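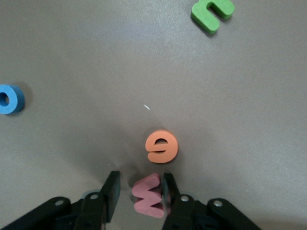
How hard should the fingers squeeze a piece of craft foam?

Just enough that the piece stays put when you lift it and tilt the wrist, and no more. On the Tulari arm that usually means a grip setting of 2 or 3, and this section takes you through finding the right one for your own build.

Section 6: First picks with foam letters

By now your arm should be bolted down, homed and able to open and close its fingers from the Kudo control panel. Well done, that was the fiddly part! Next comes the bit everyone at the Okwood workshop looks forward to, when the arm picks up something and puts it down where you asked.

We use thick foam letters for this. They're light, they forgive a clumsy grip, and if the arm knocks one across the table it won't chip anything. The colours also stand out nicely from a plain grey tabletop, and that will help a lot when you get to the camera section.

You will need

The finished arm with both fingers fitted
A clear, matte tabletop (a shiny one throws reflections into the wrist camera)
A handful of foam letters, all of the same thickness
A small screwdriver to fit your bracket screws
A soft cloth
A pencil and the log sheet from the back of this guide

6.1 Before you switch on

1. Wipe the tabletop and the inside faces of both fingers with the dry cloth. Foam sheds tiny bits and they build up on the fingers surprisingly fast.

2. Check the screws on both finger brackets. They should be snug. Hold the finger still with your other hand while you tighten, or you'll twist it out of line.

3. Close the fingers by hand and look at them from above. The flat faces should meet evenly from top to bottom. If they form a V, go back to section 4 and reseat the brackets.

Caution: always switch off at the wall before you put your hands near the fingers. The stop button on the panel holds the motors in place but does not cut the power to them.

6.2 Setting the pick height

1. Put one letter flat on the table, well clear of the others. Leave enough bare table on both sides for a finger to come down.

2. Switch on, home the arm and open the fingers fully.

3. Use the jog keys to bring the wrist over the letter. Stay high for now and get the position right first.

4. Lower the arm in small steps until the fingertips are just above the table. You want to be able to slide a sheet of paper under them and feel it drag very slightly.

5. Press Save Height. The panel shows a raw number from the lift motor. On Chie Morikawa's arm, the one this guide was written beside, it reads 3,957. Yours will be different, so write it down on the log sheet and don't copy hers!

Note: if you move the arm to another table, do this again. Even a table that looks identical can sit a little higher.

6.3 Finding the grip setting

1. Start with grip setting 1. Close the fingers on the letter and raise the arm to the height of your hand.

2. If the letter slips, set it back down, go up one setting and try again.

3. When it holds, tilt the wrist to each side. A good grip survives the tilt without the letter swinging round.

4. Look at the foam where the fingers touch it. A slight dent is fine. If the letter bows or folds, you have gone too far and should drop back a setting.

Pentti Tikkanen likes to run his a notch firmer than everyone else and his letters do look rather chewed by the end of the evening – but he very rarely drops one, so there's room for taste.

6.4 Which way round to hold each letter

Letter shapes matter more than you'd expect, and playing with this is great fun. The fingers only push in one direction, so they need two edges that face each other.

Round letters such as o: pick from any side. Start with these.

Letters with a gap, such as e, u or n: place the fingers so that they don't squeeze the gap shut. With u and n, gripping across both legs near the open end pinches them together and the letter tends to pop out. Go nearer the curve.

Zigzag letters such as w and m: try several angles. The points give the fingers very little to press on, and the letter may turn as they close. When you find an angle that works, note it down.

Tip: Mitsuko Noguchi draws a faint pencil arrow on the underside of each letter to show the angle she got on best with. It saves a lot of guessing the following week.

6.5 Your first pick and place

1. Lay out a few letters with plenty of space between them. Crowding is the commonest cause of trouble, as one finger lands on a neighbour and shoves it along.

2. Save a drop point at an empty part of the table.

3. Choose a letter on the panel map, set the wrist angle and press Pick.

4. Watch the lift. If it's clean, press Place.

5. Repeat with the remaining letters, moving the drop point along each time. Spelling a short word is a lovely first goal.

If things go wrong

The fingers close on air: the wrist is off to one side. Home the arm and check the map again.

The letter slides away as the fingers close: one finger is touching first. Nudge the wrist towards the other side.

The fingers scrape the table: stop at once and redo 6.2.

The letter sticks to a finger on release: open the fingers fully and wipe them once the power is off.

Still stuck? Bring the arm along to Okwood on Saturday and ask for Rostam Bakhtiari, who built the first of the Coddale brackets and can spot a crooked finger from across the room. Bring your log sheet as well. Section 7 covers lining up the wrist camera.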